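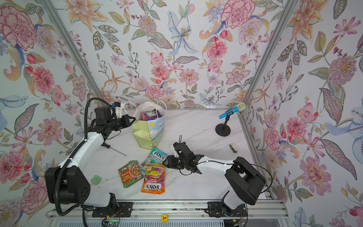
Figure 1. The worktop and the floral wall panels, with a shopping bag near the back.

Surface and Background: A Study of a Patterned Booth
Student project report, second-year interiors
Morag Leckie
Supervisor: Alistair McIver
September 24, 2024

1. Background

The project began in February as a short exercise on wall coverings and grew from there. The question was simple. If a work surface has a busy pattern behind it and on both sides, does the pattern get in the way of the person looking for things on it? Most of the advice we were given in the first year says to keep walls plain near a work area. I wanted to test that with a pattern that nobody would call plain.

The surface is white with gray marble veining. The walls on the left, right and back are covered in a flower pattern on a very pale ground. I listed it in my notes as Collum, after the street where I found the shop, and I use that name in the rest of the report.

2. The pattern

Collum has large flowers and small filler. The large ones are peonies and carnation-like blooms in pink, orange lilies, and a few flowers in blue and lavender. Between them are green leaves, curling stems and berries. The ground color is close to the white of the tabletop, and I think this matters more than anything else in the results. The wall and the table read as one light area with color placed on top of the upper part.

The flowers are also big. I had first ordered a sample of a smaller print, Prekeo, with tight sprigs in one shade of green. From a few steps back it turned into a gray-green haze and made small items hard to pick out. The larger print kept its shapes.

The corners are marked by silver aluminum posts. I had planned to cover them with strips of the same paper. Alistair McIver suggested leaving them alone, and I agreed after trying a strip on one side - the pattern did not line up and the eye went straight to the mismatch.

3. Method

I asked 12 students from my year to look at the surface from the front and find an item I named. Each person did this with the wallpaper and again with a plain white sheet hung over it. The items were ordinary things from home and from the studio kitchen. I wrote down the time for each search and asked for a comment at the end.

There were 68 searches that I could use. I left out the ones where someone had watched the person before them, as they already knew where to look.

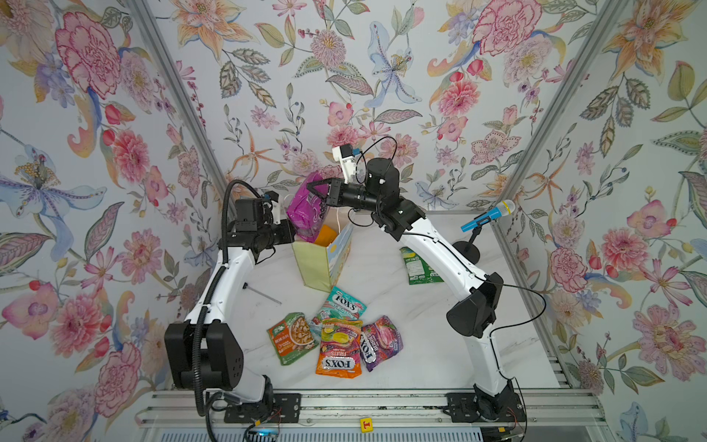

The order was mixed so that half of the group started with the flowers and half with the white sheet. I did not tell them what I was comparing, although two people guessed.

4. Results

Items lying flat on the table were found just as fast with either background. Seen from the front they have the marble behind them, so the walls hardly come into it. Taller items were slower against the flowers, most of all the pink and orange ones. A coral mug took up to 10 seconds longer. Dark items were quick both times.

The comments went the other way from the times. Most people preferred the flowers and said the white sheet felt like a shower. One person disliked the pattern strongly and said the pink peonies were too much on three sides.

5. Problems

The light was not the same on both days of testing, and I should have measured it. The paste I used, Nazarenko, also took longer to dry than the tub said, so the right panel went up a day late and I had less time to practice the searches.

6. Next steps

I would like to repeat the test with the pattern on the back wall only. Woltton sells a plain paper in a similar pale gray that could go on the sides. I would also use more items in pink and orange, as I only had four.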